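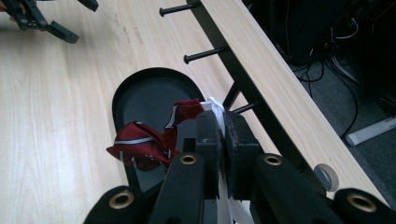

Andelau Public Library to Begin Household Goods Lending in June

The Andelau Public Library will open a household goods lending collection in June, allowing cardholders to borrow kitchen, table and small repair items in the same way they now borrow books. The collection will be housed on the lower level of the main building, in the room formerly used for bound newspapers.

The library board approved the service at its spring meeting, following a trial at the Grultby branch. During the trial, residents of the Grultby neighborhood were able to borrow serving dishes, folding chairs, sewing machines and a limited number of hand tools. The board reviewed the results over the winter and directed staff to prepare a permanent collection at the main library.

"Many residents need a large platter or a sewing machine once or twice a year and have no place to keep one," said Rommel Salazar, head of circulation services. "The trial showed us that people will use a collection of this kind, and that they return things in good order."

The opening collection will contain 43 items. Most were purchased with money from the Pangilinan Fund, a bequest held by the library for services to households. The remainder were given by residents during the trial period. All donated electrical items have been tested, and any item that did not pass has been withdrawn.

Borrowing terms

Any adult with a current Andelau library card may borrow from the collection. Cardholders under 18 may use items in the building but may not take them home. A borrower may have up to three items on loan at one time. The standard loan is two weeks, and an item may be renewed once if no other cardholder has requested it.

Sewing machines, food dehydrators and carpet cleaners will be lent for one week only. These were the most requested items at Grultby, and a number of residents waited longer than expected for their turn during the trial. The library will review the shorter loan period in the fall.

There is no charge to borrow. Borrowers will be asked to sign a short agreement the first time they use the service, and the agreement will then remain on file. It sets out the replacement cost of each class of item and the borrower's duty to report damage. Ordinary wear will not be charged.

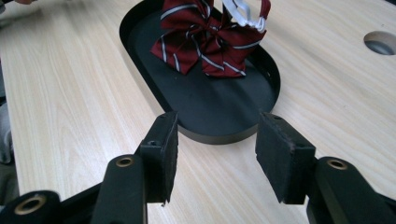

A black oval tray on a light wooden tabletop.

Kitchen and table items must be washed and dried before they are returned. Staff will inspect each item at the desk in the presence of the borrower, and the loan will be cleared from the account once the inspection is complete. Returns may be made during service hours only. Household goods may not be placed in the outdoor book return or left at the front entrance, and the borrower will remain responsible for any item left there.

Requests and pickup

The full list of items will be added to the library catalog before the service opens. Residents may search for an item by name or browse the new heading "Household Goods." Requests may be placed online, by telephone or in person at either location.

Items will be ready for pickup at the lower level desk from 10 a.m. Requests received after 4 p.m. will be filled on the next service day. Borrowers collecting a carpet cleaner or a set of folding chairs may use the Ostano Street entrance, where there is level access and a short-term parking space. The parking space is limited to 40 minutes.

Cardholders who use the Grultby branch may have smaller items sent there with the regular book delivery. Larger items will be available from the main library only. The items lent during the trial will be moved to Andelau before the opening, and Grultby cardholders who have one on loan at present may keep it until its due date and return it to the branch as usual.

Donations

The library is not accepting donated items at this time. Storage space on the lower level is limited, and staff wish to learn which items are most in demand before adding to the collection. Residents who would like to suggest a purchase may complete a form at the circulation desk. Suggestions will be considered twice a year.

Certain classes of goods will not be added under the present policy. These include car seats, cribs, helmets, ladders, knives sold without a guard, and any tool driven by gasoline. The library's insurer has advised against lending them, and the board has accepted that advice.

Changes to other services

Bound newspapers have been moved to the second floor reading room and may be consulted on request. Microfilm readers remain in their present location. The lower level restrooms will be closed for part of May while shelving is installed, and visitors are asked to use those on the main floor.

The tax form table has been removed for the season. Photocopying and printing are not affected by the work.

Staff will hold an information session in the meeting room at 6:30 p.m. on the evening before the service opens. The session will cover the borrowing agreement, the catalog listings and the basic operation of the sewing machines. Registration is not required. The agreement will be available in large print, and residents who need an interpreter are asked to notify the circulation desk one week in advance.

Questions about the collection may be directed to the circulation desk at the main library during service hours.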